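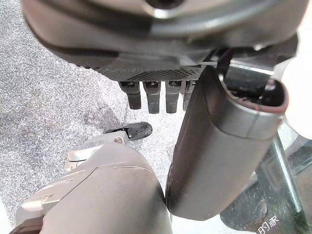 Gray housing with a mesh grille along its lower face.

Filed under: Classic TV > Sitcoms > Trivia and Rumors

Was the neighbor on Kustcombe really written out over a pay fight?

I keep running into the same story about Kustcombe and I don't buy it. Supposedly the actor who played Mr. Marikar, the neighbor with the ladder, asked for more money after season 2, the studio said no, and he was gone by the next October with one line about moving to be near his sister. Every site that repeats this uses nearly the same wording, which makes me think they all copied each other. None of them says where it came from. Is there an interview, a trade paper, anything? Or did somebody guess and the rest of the internet went along?

I'll add that he shows up again in the Christmas episode of season 5, smiling away. Odd thing to do for people who wouldn't pay you.

Nikau Pryor
28 August 2019

Irén Farkas
I looked into this for a fan newsletter years ago and came away with less than I wanted. The oldest version I could find was in a paperback on sitcoms that gave it one sentence with no source. The book also has the wrong name for the director of the pilot, so I wouldn't lean on it very hard.

What you can check for yourself is the credits. He's listed in the opening titles for season 1. In season 2 he gets moved to the end, and he's only in 7 episodes. So his part was already shrinking before any fight could have happened over a season 3 contract. The writers had brought in the brother-in-law by then and gave him the same sort of scenes, walking in without knocking and borrowing things. You didn't need two of those.

That doesn't rule out money. An actor who gets cut to 7 episodes may well complain about his check. But I'd call it a story about a part drying up, and the pay fight is something people put on top later. I have never seen a quote from him or from a producer that backs it up. If anyone has one, please give the date and page, because "I read it somewhere" is how we got here.

Hadiza Onuoha
It was definitely the money. My uncle worked on the lot and everybody knew. Same thing happened on Tamier with the mailman. They always say "creative reasons."

Anahera Trevaskis
Everybody knew what, exactly? Tamier was a different studio, so I don't see how it helps.

Small correction to Irén, who is right about the rest. The cable reruns had the end credits squeezed and some of them were redone, so they aren't safe to count from. I've got off-air tapes of most of season 2 and he's credited in two where he never appears. The moving-away line is also shorter in reruns. The full one says he'll be back to visit, so the Christmas episode may have been left open from the start. Doesn't prove anything about his contract either way.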